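Trucks on a wire: an afternoon at the Hindau depot

I had been meaning to get out to Hindau ever since Cordale opened its electric truck depot there, and when the invitation to the open day finally came I said yes before I'd even looked at the map. It's a long drive, but a pretty one, and there was coffee waiting at the gate (bless whoever thought of that!).

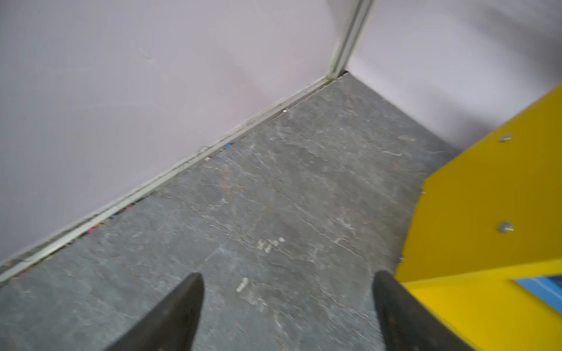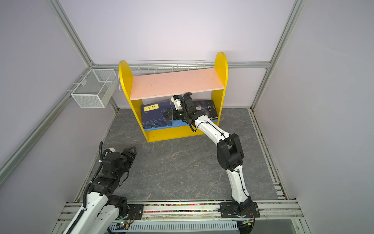

Evangelia Karamanlidis
Freight and Roads Writer

Our guide was Thanasis Mavromatis, the depot manager, who walked us along the charging bays and let every one of us climb up into a cab. The site has 3 fast chargers so far, and the trucks running out of it covered 1,166 miles between them on the day before our visit. I asked whether drivers worry about the hills toward Farkas, and he laughed and said they come back down with more charge than they expected, so now they fight over that route.

After lunch we heard about the overhead cable trial planned for November, which I could have listened to all day. Vasiliki Gavalas from Trilico, the company supplying the cable, brought a cut piece for us to pass around, and it was far heavier than I'd guessed. She still needs the county's approval for the last stretch, and she was very frank about how slow that has been.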